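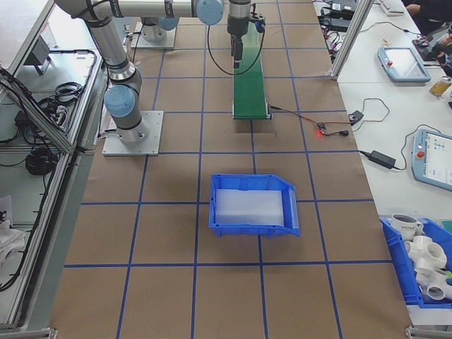 Stovau open-front storage bin, blue

A plastic bin with a sloped, open-lipped front, for small parts kept within reach on a bench or tabletop. You can see what is in it from the front and take things out without lifting it down. The blue is a bright one and shows up well against kraft paper, bare board and most bench tops.

Foam insert

The bin comes with a flat white foam insert that covers the floor. It stops small items sliding about and takes the knock when something is dropped in. Lift it out to wash the bin. Spare inserts are sold in packs of 6, order code 1367.

Using it on a marked-out table

Many of our customers divide the table into squares with coloured tape over brown paper and give each bin its own place. The bin will also sit across a tape line if you want it in the middle, next to a belt or between two people. Paper creases and scuffs in use, so change it when the bin no longer sits flat.

Care

Wash in warm water at up to 40 degrees with ordinary washing-up liquid. Dry the bin fully before putting the foam back. Do not use solvents on the foam — it will shrink and curl at the corners.

Ordering

Sold singly or in packs of 3. Blue only at present. Grey was dropped in March and the remaining stock has gone. The older Tamura inserts do not fit this bin, as the floor is a different shape.

For larger orders, contact Kelly Yeoman in sales. Questions about fit, or about replacing inserts on bins you already have, go to Nazareno Donati. Please have your order number ready.

Returns are accepted on unused bins with the insert still inside. Opened packs of spare foam cannot be returned.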